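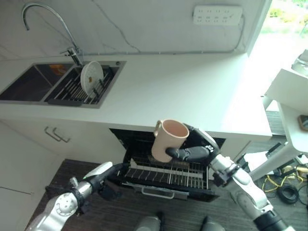
Prerner sets release of Whiteley documentary, restored sound mix included

Prerner will open "The Whiteley Tapes" in March, the distributor said in a notice to exhibitors. The documentary, directed by Sofia Coelho, runs 9 minutes shorter than the version screened to buyers last fall. The cut removes one interview and shortens the closing section.

The film is assembled from 676 audio cassettes recorded by residents of Whiteley, a mill town whose main employer shut down while the recordings were being made. The tapes were intended as letters to relatives who had moved away. Most were never mailed. Coelho pairs them with new footage of the streets and houses mentioned by the speakers, shot on 16mm film with a fixed lens. There is no narrator, and speakers are identified by first name only, in white text at the lower left of the screen.

Transfer of the cassettes was done by Prekon, a sound restoration house. Shih-chieh Yau, who supervised the work, said the main problem was speed variation caused by weak batteries in the original recorders.

"On some tapes the pitch drops by a full tone between the start and the end of a side," Yau said. "We corrected it where there was a reference, such as a clock chime or a radio station signal. Where there was no reference, we left it alone."

Hiss was reduced only in passages where speech could not be understood without treatment. Room noise, including traffic and televisions, was kept. The final mix is largely mono, with the surround channels used in three sequences that contain no speech.

Coelho said the shorter running time followed test screenings, at which viewers had trouble telling two of the older speakers apart. One of them now appears only in the first half. The removed interview, with a former shift supervisor at the mill, is the only material in the earlier version that was recorded for the film.

"It explained things the tapes already explained," she said. "Once it was out, the order of the last few reels had to change as well."

Prerner will supply the film to theaters as a digital package with open captions on every print. A version without captions will not be offered. The opening run covers 45 screens, with further bookings to be added after the second week. Demar holds the home viewing rights and has not set a date. Its edition is expected to include the removed interview as a separate item, along with a selection of complete tape sides without picture.

The film is unrated. Evening shows at most locations will start at 7:15 p.m.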